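4. Tidying small items

Can a machine clear a desk yet? Slim things, yes, and it's a treat to watch!
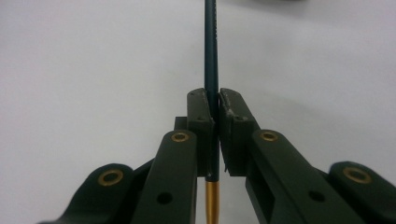
Start Dunne in Practice mode with one item. Set grip force to 90. A slender shaft should sit upright between both pads, with the gold part showing just under them. Raise the force by 5 if it slips.

Caution: never go past 200.

5. Lay the next item flat, clear of the holder.
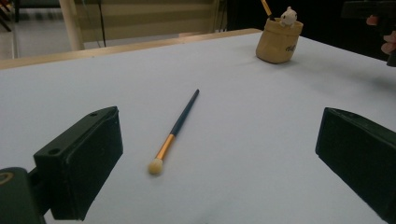 6. Press Run. Cluttered drawers still need you.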